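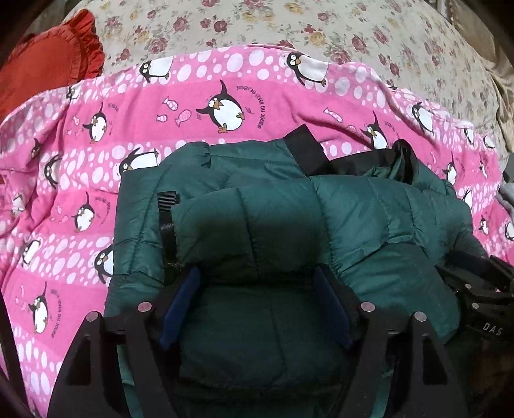 Clistau reckons we're all getting carried away, and that a puffer jacket is the last thing he'd trust a machine with. Anyway, I'll put his post up first and then have my moan.

Clistau wrote:
A towel has four corners. Find two of them and you're halfway there. A padded coat on top of a blanket is just lumps, and every time you pick it up the lumps move. My vote in the "would you let it do your laundry" poll is no, and it'll be no next January as well.

Doãn wrote:
Right, my moan. I fold coats for a living (dry cleaner's, 8 years, bad wrists) and I don't think the lumps are the trouble. You pinch a fat bit of the quilting, lift, and let the weight sort it out. What I can't picture a machine doing is knowing which end it's got hold of. Sleeve or hood? Half the time I only know by feel, and I've had a lot of practice!

Jokum wrote:
We've got an arm at work that packs boxes, 60 an hour on a good day, and it's brilliant until somebody leaves a flap up. Then it sulks and one of us has to go and reset it. Now imagine that with my teenager's bedroom. I'd spend more time resetting the thing than I do picking up socks.

Ngân Trương wrote:
You're all jumping straight to the folding, but getting a coat laid out flat is the bit I'd pay for. Front up, collar at the top, both sleeves out to the sides. Once it's like that I could teach my nephew to fold it, and he's a menace. So if a pair of grippers can get from a heap to this, I'd call it most of the job done.

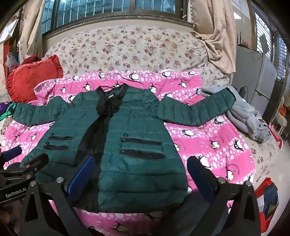

Tovix disagrees with the "most of the job" part, and so do I a bit, so I'm quoting the whole lot.

Tovix wrote:
Flat is nice, but then you've got to squash the air out, do the zips and find somewhere to put it. My wardrobe is the hard part. I paid 80 quid for a robot hoover and it can't manage the edge of a rug, so forgive me if I'm not clearing a shelf for the coat folder just yet.

Ngân Trương wrote:
Well, yes, but a cheap hoover isn't trying to pick anything up, is it? Different animal. I'd happily give one a go on plain things first (pillowcases, tea towels) and keep the coats for myself.

Doãn wrote:
What would you pay, though? I'd go to 1,000 if it did sleeves properly. Not a penny for tea towels.

Clistau wrote:
Still no. But if it can do a fitted sheet, I'll come back and change my vote.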